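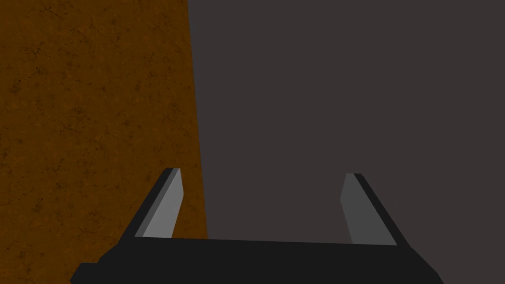 Forthorpe, June 12, 2023

To: Grovero players list
From: Jean MacAulay
Subject: Re: Save slots and the shared farm after the May patch

Chrysanthi Kourkoulas wrote:

> We updated the server last night and now two of our five players
> load into the old farm, before the mill was built. The rest of us
> see everything as it should be. Same world name, same password.
> I have the backups but I don't want to write over anything until I
> know which copy is the good one. Has anyone else run into this?
> Also, is the chest limit still 54, or did the patch change it?

Hi Chrysanthi,

We had the same thing on our server. The May patch changed where Grovero keeps the shared world. Before the patch there was one save file for everybody. Now the host has a main file and each player has a small local file that is supposed to update when they join. If a player's local file is left over from the old version, the game loads that one and never asks the host for the new one.

Your good copy is the one on the host machine. Leave it alone. The two players who see the old farm need to do this:

Quit the game completely, including the launcher.
Open the Grovero folder and find the one called "worlds".
Move the folder with your world's name to the desktop. Don't delete it yet.
Start the game and join the server again from the list, not from the "Continue" button.

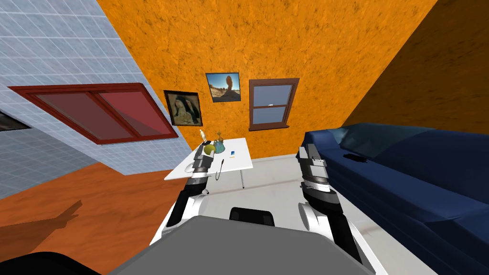
The first join after that is slow. Ours took up to 5 minutes, and the loading bar sat still for most of it. Let it run. If you close the game halfway through, you get a partial file and have to start over.

Anything those two players built while they were in the old farm is gone as far as the server is concerned. It only existed on their side. Items they were carrying did come across for us, but tools lost their upgrades and had to be taken back to the smith. I would have them empty their bags into a chest as soon as they get in.

On chests, the limit per farm is 131 now. The 54 you remember is the number of slots in a large chest, and that hasn't changed. Barrels count toward the farm limit too, which they didn't before, so if you have a lot of them by the mill you may get the "storage full" message sooner than you expect.

One more thing to check. If any of you use the Tollance map add-on, turn it off until it is updated. It still reads the old save location and will put the old folder back when the game starts. Sotiropoulos posted a test version to this list last week, but I haven't tried it on a shared farm and can't say if it is safe.

If the old farm still comes up after all that, send me the log file from one of the two players. It is in the same folder as "worlds". I only need the part from the last launch.

Jean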